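The harvest that never goes off

Toy food has been with us longer than most real recipes. The museum at Oston has a painted plaster pear listed in a house inventory of 1727, and it has lasted rather better than the house.

My own interest began one January, when I stepped on an aubergine in the dark. By breakfast I had resolved to sort out the play kitchen, which had spread over two rooms and part of the stairs.

The shop in Plunbridge will sell you a set of 196 pieces, including four kinds of cheese. Resist. Children cook with the same handful of things every day and post the rest behind the radiator. We kept what had been served to us that week and gave away a boxful.

Then there is the matter of where to put it. Plastic tubs are sensible and look it. A wicker basket costs £15 second-hand and makes even a toy tomato seem freshly picked. Corn should go in at a slant, as at any greengrocer with ambitions, with the leafy stuff standing at the back.

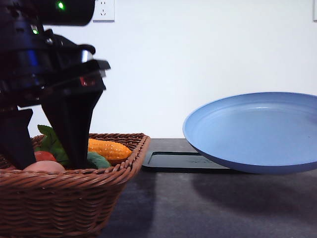
Keeping it clean

Wipe hard pieces with warm soapy water and dry them before they go back. Wicker prefers a soft brush. Crumbs of real toast will be found at the bottom, and these may be thrown away without asking the chef.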